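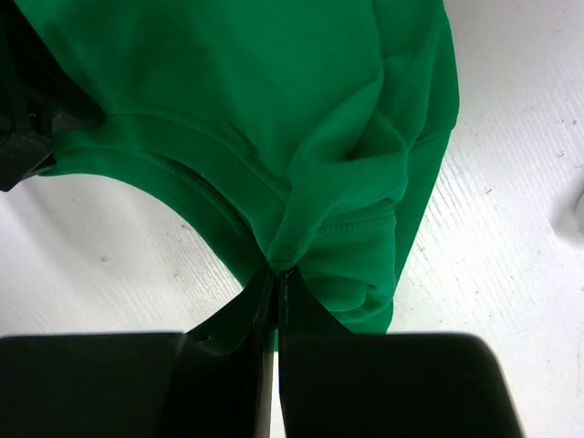
August, lab notes, slot math bench

Reel strips for Tanus came back from Flanberg this morning and the bonus still doesn't fire as often as the par sheet says it should. The sheet wants one feature every 200 spins. My simulator disagrees, and so does Jaime Mota, who has been feeding the build test credits since breakfast and has lost 3000 of them with the calm of someone spending play money. Art wants the high symbol recolored to the same green as the crumpled top on the table, bright enough to find without your glasses. Fine by me. Color is the one part of this game I can't break.

Search this notebook Go

What I checked before lunch: strip lengths match the sheet on reels 1, 2, 4 and 5. Reel 3 has 13 scatter-adjacent blanks where I count 8 on the signed version. Somebody padded it. Patrício says the padding was there to stop two scatters landing in the same window, a fair thing to want, but then the hit rate needs redoing and it wasn't redone. The strip file says "final" in its name twice, so I should have been suspicious.

Swapped the signed reel 3 back in and restarted the sim with the same seed. Bonus frequency moved toward the sheet. Hasn't landed on it yet. The remaining gap might be the retrigger being counted as a fresh feature in one report and ignored in the other — we've had that before on Drurnico, and it cost us most of a week and a good deal of shouting.

Also, the near-miss animation. Reel 5 slows down whenever two scatters are showing, even when its stop has no third scatter anywhere near the window. Legal will have feelings. I have asked for the slowdown to come off until they've had them in writing.

Jaime wants it on record that the free spins music loops badly at the eighth bar. Recorded. I have the sound off and recommend it.

Still to do:
- ask Flanberg which strip file they built from, and get the checksum
- one definition of retrigger, in both reports
- rerun with the gamble option off
- rename the strip file to something with a version number in it

4:40 pm. Sim still going. Patrício has found a second copy of reel 3 in the build folder, different again. Leaving it for tomorrow.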